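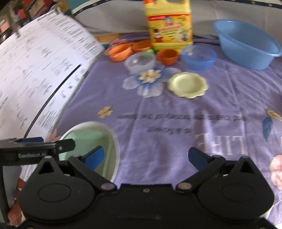
Skurkirwood Tabletop Handling Project
Progress report to the Oddsson Fund, 15th December

Thank you again for your patience while we got the Promberg site back on its feet. Much of this period has gone into the upkeep of the hand-held gripper pair, and I am glad to say the picture is a good deal brighter than it was when I last wrote to you.

You may remember that the right-hand gripper had begun to close a little late, so that the pads met off center and thin dishes turned as they were lifted. We spent longer than I would like to admit blaming the pads. The trouble was in the finger pivots, where one screw had worked itself loose over weeks of daily use. We took both grippers down, cleaned the pivots, tightened everything to the same setting and replaced the pads as a set — old and new pads do not wear alike, and mixing them had caused us grief before.

After the repair we ran 50 open-and-close cycles on each gripper with nothing in the jaws, and then 50 pick-and-place trials with household dishes. The first batch had seven slips. Four of those came from one shallow plate, and a small change in how far the jaws open before they reach a rim took care of most of the rest when we repeated the batch. 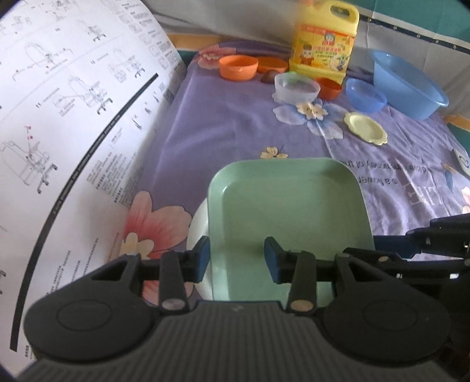 Dark blue pads on either side of the near edge of the mint-green tray. Bowls and the scalloped plate are farther back on the printed sheet.

We have kept the dishes on soft, patterned cloth for this work, and we would like to go on doing so. A bare bench is kinder to the machine, but cloth gives and creases under a rim, and a gripper that is even slightly out of line shows it there first.

The care routine is now written down and takes 10 minutes at the start of a session: wipe the pads, check the pivot screws, open and close fully, and look at the gap from the front. It has been followed faithfully so far, which pleases me more than any of the numbers.

Spending is within the amount agreed for the period. The one item still open is a spare set of fingers from Temel, ordered but not yet delivered, and we expect to fit and test them in February. I will send the full trial sheets along with the next report, and you would be very welcome to visit Promberg before then if your plans allow.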